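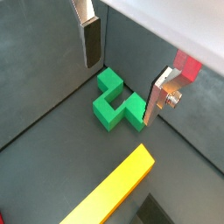 Geocachers plan October weekend on the Dedico trail

25/07/2025

The Pristurard Geocaching Club will hold its fall gathering in October along the old Dedico rail trail, with a new multi-cache opening on the first morning. Registration is open now on the club's website.

The multi-cache has six stages and runs from the former freight depot to the picnic ground at Kiani Lake. Finders collect a number at each stage and use the full set to work out the final coordinates. The club rates it 2 for difficulty and 2 for terrain. Most of the route is packed gravel, with one short climb over the embankment near the highway underpass.

Marisol Inga, who placed the stages with Gilberto Urrego, said the pair spent much of the spring getting permission from the landowners along the route.

"Four of the six are on county land, and that was simple," Inga said. "The other two took a lot of phone calls. Please stay on the path by the orchard, as the family there has been very kind to us."

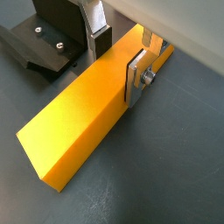 The gathering replaces the event planned for last fall, which was called off when the trail was closed for bridge repairs. The bridge has reopened to walkers and cyclists. Horses still have to use the ford.

Urrego said the club had also checked every older cache within walking distance of the trail. Containers with leaks were replaced, and a few that had gone missing were archived. Anyone who finds a full or damaged logbook over the summer is asked to post a maintenance note on the cache page so it can be dealt with before October.

A trackable coin will be given to each registered cacher who completes all six stages and signs the final log during the weekend. The club has ordered 2,000 coins, and those left over will be sold at the depot to help pay for next year's website costs. The front of the coin shows the depot clock. The back carries the tracking code and a small map of the trail, drawn by Sheyla Agudelo.

Agudelo will also lead a beginners' walk on the first afternoon. It covers the first two stages only and is suitable for children. A few handheld GPS units will be available to borrow, but walkers who plan to use a phone should download the map at home. Signal is poor between the depot and the lake.

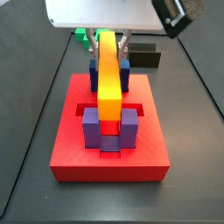
Yellow block held above two navy blue ones.

The last gathering held on the trail drew 1,084 logged visits over the weekend, and parking was a problem on both days. This year cars will be directed to the field behind the Novoro feed store, a short walk from the depot. The small lot at Kiani Lake will be kept for people with disability permits.

Sioned Parri is coordinating the night cache, which follows reflective markers through the woods south of the lake. Groups will leave from the picnic ground after dark. Headlamps are required, and dogs must be on a leash.

Camping spots are limited and must be booked separately through the lake office. Questions about registration should go to Wilmer Salazar through the contact form on the club's website.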